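A-yeong Heo did not believe in systems, and she especially did not believe in the ones that arrived by text from her brother-in-law.

"Wipe down, then restock, then wipe down again," Dong-geon had written. "That's the Nilta method. People swear by it."

People swore by all kinds of things. Her mother had sworn by a copper bracelet. A-yeong put the phone face down on the counter and looked at the kitchen she had until noon to make respectable.

It had been her aunt's for most of a lifetime. The lease said 1976, typed, with the 7 hit twice. Before that it was a shoe repair place, and before that, according to Dong-geon, a bank, though Dong-geon also said the soup recipe came from a royal cook. Now the aunt was in Trostia with her knees and her new friends, and the Cho Lunch Room was supposed to be handed to a buyer named Mukano, which was a company and had not so far sent a human being.

"They'll send somebody," Dong-geon said when he finally came in, carrying a box of rags. "It's a handover. You can't hand over to no one."

"They've been sending somebody since July."

"And look how far it's come."

She looked. It had come as far as two people and a box of rags.

They started at the wall with the rack, since that was where her aunt always started. A-yeong had her doubts about the rack. It had held ladles once, and after that dish towels, and after that it had mostly held up whatever was leaned on it. Her aunt used to say a kitchen was judged by its paper towels, whether you could get one with a wet hand without thinking. It sounded like wisdom until you remembered that she also judged people by their paper towels, and had once ended a friendship over it.

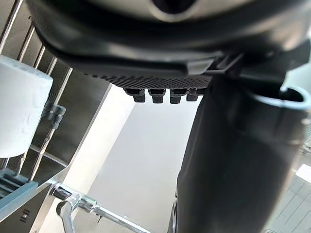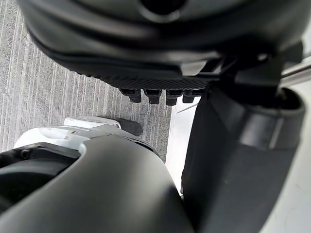 "You could leave the roll where it is," Dong-geon said.

"Is that the Nilta method?"

"Nilta says everything within reach."

"Of who? You're a foot taller than me."

He thought about that with real effort – he always did, it was the reason she had never managed to dislike him – and then went back to his rag. He did the steel in long strokes from top to bottom. She did it in circles, the way she'd been taught, and when they met in the middle there was a stripe neither of them would take credit for.

At eleven he read her the inventory. It ran to 61 lines. Line nine was "soup pot, large, good." Line ten was "soup pot, large, other." Her aunt had written it out by hand and dated it 17 August 2019, years before anyone had talked about selling, and A-yeong did not care for that at all.

"So she was thinking about it," Dong-geon said.

"She was making a list. She liked lists."

"She hated lists. She threw mine out."

A-yeong took the pages from him. The handwriting was steady. At the bottom, under the last line, it said "A. can have the other pot if she wants it," and nothing about the good one.

"The other pot leaks," she said.

"It doesn't leak. It sweats."

"Who told you that?"

He didn't answer, so she knew who. She folded the inventory and put it in her apron, and when the phone buzzed on the counter she let him turn it over. Mukano regretted the delay. Mukano would be sending somebody at two.

"There," said Dong-geon. "Two o'clock."

"Did they say which day?"

He scrolled up, and then down again, and she went to see about the pot.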